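Participants wanted for household folding and sorting sessions in Gevunstead

July
By the Tidine project desk
4 min read
144 shares | 6 comments

Tidine is looking for adults to take part in a set of paid sessions on everyday table work: folding small cloths, clearing a surface, and putting small items away into compartments. The sessions are held at the Ó Riain building in Gevunstead, on the first floor above the joinery shop. You do not need any experience. We are interested in how people go about ordinary jobs at home, including people who dislike doing them.

The project is run jointly with Sornby, who make storage trays and boxes for kitchens and sewing rooms. What we learn will be used to decide the height of a new worktable, where the cable hole should go, and how large the compartments in a storage box need to be for people to find them useful.

What you will be doing

Each session lasts around two hours with a break in the middle. You will work standing for the first half and may sit for the second half if you prefer. Most of the time is spent on short tasks, repeated several times. A cloth is put on the table in a heap and you flatten it, fold it and set it to one side. In other tasks you sort buttons, clips and pegs into an organiser, or move a few items off a tray and wipe down the top.

We ask you to work at your own pace. There is no target and you will not be timed against other people. Between tasks a member of staff resets the table and asks you one or two questions about how it felt. Please tell us if something was awkward, even if it seems too small to mention.

The tables are pale wood and all the same size, 122 cm along the long side. The cloths are light cotton and are washed between sessions in unscented powder.

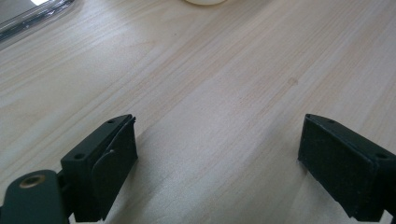
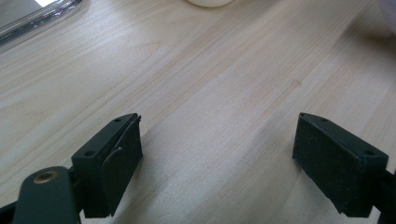
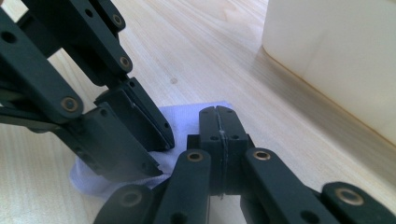
Cloth work on the pale tabletop.
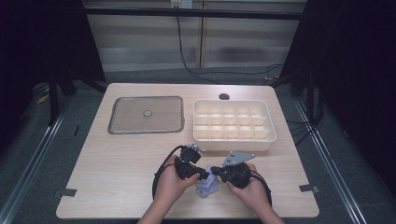 The cloth again, with the mesh tray and the white organiser on the table.

Page last changed: July, Friday afternoon

Who can apply

You must be 18 or over and able to attend in person. You should be comfortable using both hands together and standing for up to an hour. Glasses and contact lenses are fine. We would like to hear from left-handed people in particular, as we have had few so far.

Please do not apply if you currently have a hand or wrist injury, or if you have been told by a doctor to avoid repeated hand movements. If you have had an injury in the past and it has healed, mention it on the form and we will ring you to talk it through.

You can apply if you have taken part in a Tidine study before, as long as it was not the spring drawer study. People who work for Ó Riain or Sornby, or who live with someone who does, cannot take part.

Payment and times

You will be asked to come to six sessions over three weeks. Payment for the full set is £144, made by bank transfer within ten working days of your last session. If you have to stop early you will be paid for the sessions you have completed. Bus and train fares from within the county are paid on top, so keep your tickets. We cannot pay for taxis unless this has been agreed beforehand.

Morning sessions start at 9.30 and afternoon sessions at 1.45. There are a few evening places. Say on the form which you would prefer, and whether you can be flexible. Once your times are fixed, please give us a day's notice if you need to change one.

What to bring and wear

Wear short sleeves or sleeves that can be pushed up above the elbow. Take off rings and bracelets before you start; there are lockers by the door. Bring reading glasses if you use them for close work. Tea, coffee and water are provided in the break, but drinks have to stay off the worktables.

Recording

Your hands and the table are filmed throughout. We do not set out to film faces, and any footage in which a face can be seen is blurred before it is kept. You will be given a consent form to read at least two days before your first session and can withdraw at any point.

Getting here

The entrance is in the yard behind the joinery shop, through the green gate. There is a lift. Parking in the yard is limited to blue badge holders, and everyone else should use the station car park.

How to apply

Fill in the short form at the Tidine desk in the Ó Riain building, or ask for one to be posted to you. It asks for your name, a phone number, which hand you write with and the times you can manage. We reply to everyone, usually within a week. Places are given in the order that forms arrive, and a waiting list will be kept once the sessions are full.

6 comments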